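Print this page | E-mail this page

Home Talks Notes Archive Contact

Speaker notes: Showing the arm what to do, by hand and at a distance
Vimala Alva, Tasville
April 17, 2020

Slide 1. Title

Say name, say group, skip the biography. Ask whether anyone in the room has moved a robot arm by hand. If most have, cut slide 2 to one sentence.

Slide 2. Two ways to show a task

Hand guiding: the operator holds the arm and pushes it through the motion. The joints are compensated for gravity, so the arm stays where it is left. The recorder stores joint angles and gripper width.

Remote control: the operator holds a separate input device and the arm follows. The recorder stores the same values plus the command that was sent. The command and the measured motion are different signals. Stress this. Half of the questions last September came from people who had mixed them up.

With a simulated arm there is nothing to push, so everything from here on is remote control. The physics engine takes the place of the room. The operator sees only what the virtual cameras see.

Slide 3. The grasp

The task is a pick with a toy rocket. Leave this picture up while talking. Do not read the caption aloud.

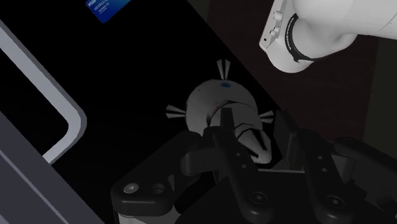 Wrist view. The tapered end of the rocket lies between the two fingertips.

Points to make:

The operator works from this view during the last part of the approach. It is good for left and right. It is poor for depth. The gap between the right fingertip and the object can be judged here, but the height of the fingertips above the table can't be, or only by someone with a lot of practice.

The fins matter. A straight cylinder can be approached from many angles. A body with fins can't. New operators tend to go for the wide end, where the object is largest on the screen, and a finger comes down on a fin. Our written instruction is one line: take the narrow part, square to the long axis.

Contact in the simulator is cleaner than contact on hardware. Friction is one number per pair of surfaces. An operator who trains only in simulation learns to close hard and late. Saranya Iyengar measured this for the Citcombe workshop, and her plot is in the backup slides. Show it only if asked.

If someone asks about lighting: it was set dark on purpose in this batch. The renderer varies it between batches.

Slide 4. What gets recorded

One demonstration is one file. It starts when the operator presses the pedal and ends when the pedal is pressed again. Each file holds:

joint positions and velocities
commanded pose of the hand
gripper width, commanded and measured
all camera streams, with time stamps
the random seed for the scene

The seed is easy to forget. Without it the scene can't be rebuilt, and the file can't be replayed against a changed controller. We lost a full batch of 40 demonstrations this way in the first round. Say the number. It gets attention.

Store at the control rate and thin later. We thinned while recording at first, and the closing of the fingers fell between samples in too many files.

Slide 5. The second camera

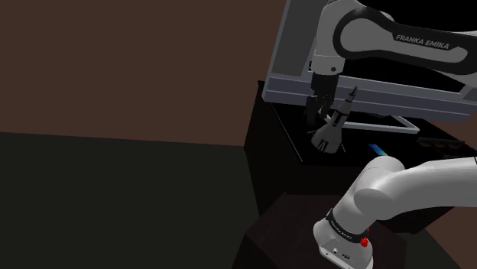 CAMERA PLACEMENT

The side view gives back the height that the wrist view loses. Point at the gripper and at the rocket next to it. From here the operator can read how far the hand is above the tabletop and which way the rocket leans. Then point at the forearm, which leaves the picture on the right. The elbow can't be watched from this camera. The controller keeps the elbow clear on its own, and the operator is told not to think about it.

We tried three arrangements:

Wrist camera only. Fast to learn, many dropped grasps.
Side camera only. Slow. Operators overshoot toward and away from the camera.
Both, side by side on one monitor. Slowest in the first hour, best after that.

Operators look at the side view while lowering and switch to the wrist view for the last bit. We did not instruct them to. Ozoliņš, the policy we train on these files, is given both views at every step and no hint about which one to favor.

Someone will ask why the side camera isn't placed higher. A higher camera sees more of the table and less of the fingertips. We chose fingertips.

Slide 6. Good and bad demonstrations

A good demonstration is boring. One approach, one close, one lift. Pauses are acceptable if they are short. A pause longer than 2 seconds teaches the policy to stop and stay stopped, so we trim it out.

Corrections are worth keeping. If the operator misses, backs off and tries again, leave the file as it is and tag it. The policy will miss too, and it needs to have seen what comes next.

Throw out any file in which the object was pushed through the table. The simulator permits this now and then. A person scrolling through thumbnails will not catch it, so check object height by script.

Slide 7. How many are needed

Training on 40 clean files gave a usable policy for a fixed start position. It failed when the rocket was turned. A further 40, with the start angle drawn at random, fixed most of that. I have no rule for other tasks and should not offer one.

Driltinitz, our replay tool, will be released with the file format. The license is not settled. If pressed, say so and go on.

Slide 8. Questions

Repeat each question into the microphone. Backup slides: friction plot, pedal wiring, table of time stamp drift.

Print this page | E-mail this page

Comments (3)

rkp: The part on command versus measured motion should be its own slide. We train on commanded poses and had to throw out a month of files when the controller gains changed.

Saranya Iyengar: The friction plot in the backup set has the old axis label. Units are newtons. Corrected version is in the shared folder.

tool_crib: Do you trim the pauses before or after the streams are lined up? We trimmed first and the cameras ended up one step off from the joints.

Previous Next Back to Talks Top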